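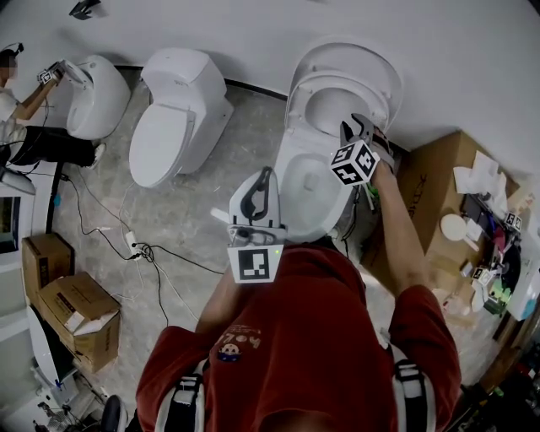
Haf Ifans commented under my last post that I was being unfair to Parnis Water, that household use is going up everywhere, and that if I spent half as much energy on my own plumbing as I spend on complaining I'd probably see my bill come down.

Fine. Let's do the bill, then.

For the period ending in October I was charged for 3,496 gallons. The one before it was 358 gallons lower. I live alone most of the time, I don't have a yard worth watering, and I was away for seven nights of the higher period visiting my brother. The bill came with a leaflet telling me I could "save big with small changes." The leaflet had a drawing of a smiling faucet.

I have no problem with saving water. I grew up in a house with a well and a father who stood outside the bathroom door and knocked after four minutes. What I have trouble with is the leaflet. It says a shorter shower saves "up to" so many gallons a month. Up to from what? If your showers are already short, and mine are, the number is useless. It's the same trick as a sale sign. Then it says to turn off the tap while brushing your teeth, which I have been told since kindergarten, and which I suspect most people who read utility leaflets all the way through are already doing.

The back of the leaflet is where it gets interesting, in the sense that it's an ad. Parnis has teamed up with an outfit called Rolledau that sells a clip-on sensor and a monthly subscription. The sensor listens to your main pipe and the app tells you when you're using water. I know when I'm using water. I'm standing there.

Leonora Lumbao up on Lougher Street has had one since spring, and she let me poke around in the app for an evening. There's a pie chart that splits her use into shower, toilet, laundry, kitchen and "other." Other was the biggest slice. I wrote to Rolledau to ask how the thing tells a dishwasher from a bathroom sink, and the answer I got back was that it "learns your home over time." I asked how long. They sent me a link to the page I had written to them from.

Maybe it's a good product! I can't rule that out. Leonora says it caught a hose she'd left on overnight, and a hose left on overnight is real money. But she also said she would have seen the puddle in the morning, so put that wherever you like in the balance.

The other thing people keep pushing on me is the Umura shower head. It's supposed to mix air into the water so that less feels like more. I've stood under one at a gym. It felt like less. I stayed under it longer to get the shampoo out, so I'd like to see the figures for that, in a real bathroom with a real person who has thick hair. Every number I could find was measured per minute. Of course it was.

What I did instead was the old toilet test, which costs whatever a bottle of food coloring costs. Take the lid off the tank, put in several drops, leave it alone for half an hour or so, and look in the bowl. If there's color down there, the flapper is letting water through. I did the upstairs one first and got nothing at all. The downstairs one I did at night, forgot about, flushed by accident, and had to do again. The second time there was a faint blue streak down the back. Faint enough that I called my neighbor Sena over, and Sena thought I was imagining it.

I put in a new flapper anyway. It took me three tries because the chain was too long, then too short. So now I'll have a lower bill, or I won't, and if I do I won't know whether it was the flapper or the weather or the meter reader having a better day. That bothers me more than the money. All the advice comes with a promise of savings, and there's hardly ever a way for a regular household to check it. You change something, the next number is different, and you decide what to believe.

One more thing about the meter. I called Parnis to ask whether my reading was taken or estimated. The first person said taken. The second person, after I'd been disconnected, said it was "estimated from a reading," and when I asked what that meant she read me the same sentence again a little slower. I've asked for the date of the actual reading in writing.

So, Haf, I've looked at my own plumbing. The old flapper is in a sandwich bag on the counter and it looks pretty much like the new one. If anybody else in town has had an answer out of Parnis about estimated readings, leave it in the comments, and please include what they told you the first time you called as well as the second.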